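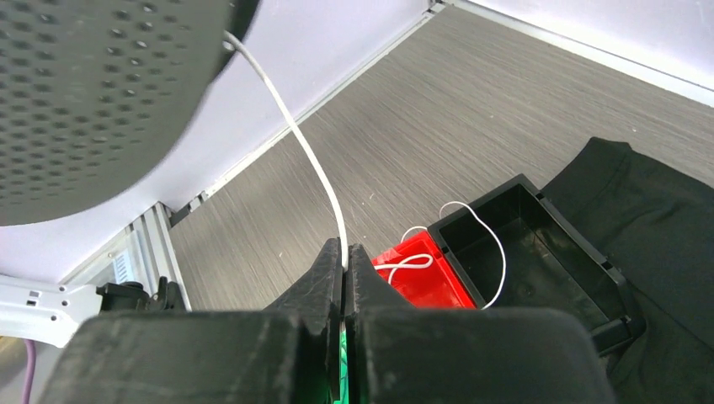

Gripper fingers slipping on thin cable and spool rims, pads or force?

posted by flisside_bench

Hi all. Small cell, one arm, parallel gripper, printed fingers, wrist camera. Job is tidying: pick up a cable end, move a spool, put stuff in boxes. Cell was put together by a guy from Okafor who has since moved on so no real docs, just a folder called Comance with the config in it.

Problem. Started in October. Thin stuff slides out. Thicker things fine. Cable holds for a bit then creeps out the tips when the arm turns. Spool rims same, they rotate in the grip. I raised the close force from 14 to 21 in the config (no idea what the units are, it just says force) and now it holds better but the motor gets pretty warm and I get a fault after a while. Fingers are worn smooth at the ends, scratches too. Tips don't quite meet when fully closed, I can see light between them.

Do I reprint, add rubber, or is this a settings thing? Would rather not redo the calibration if I can avoid it. Thansk

Nilmini Dissanayake

Put the force back to 14 first. You're cooking the motor to make up for bad fingers.

Then check these, in this order, takes ten minutes:

Power off, finger screws. Ours back out all the time. If one finger rocks even a little the tips splay when you squeeze and thin stuff falls out. Thats most of it usually.

Close empty, slowly, look at the gap with a flashlight behind. Even gap top to bottom = zero is off, just re-home the gripper. Gap wider at the tip = fingers bent or worn, reprint.

Wipe the pads. Alcohol, lint free cloth. Printed parts pick up dust and go slick.
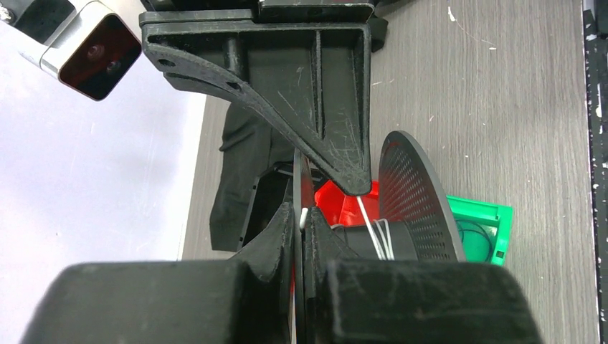
For the spool rims, grab deeper. You want the rim well down between the pads, not pinched at the points. Drop the approach height by 7 mm and try again, that alone fixed rotation on our Astov cell. Cable is the other way, tips are fine for cable but you need something grippy on them. Thin silicone tape, one layer, both sides. Two layers and the closed position is off and everything after it is off.

If you do reprint, print both. Never one new one old. And same tip length as before or you will be redoing your calibration. Measure the old ones before you toss them, ask me how I know

Look at the camera bracket screws while you're in there too. If that has drifted, your grasp points are off and it looks exactly like slipping.

dk_line4

just buy better gripper. printed fingers are garbage for this, had nothing but trouble

flisside_bench

OK so. Left finger had a loose screw, bottom one. Tightened, re-homed, gap is mostly gone, still a hair open at the tip. Force back at 14, no fault so far. Silicone tape on both, cable stays put now. Spool still turns a little, went 7 lower, better but not perfect. Printing a new pair tonight, 16 hours it says, will post if the calibration survives.

Nilmini Dissanayake

Good. Mark the screws with paint pen so you can see when they move. And no tape on the new pair till you've re-homed with them bare.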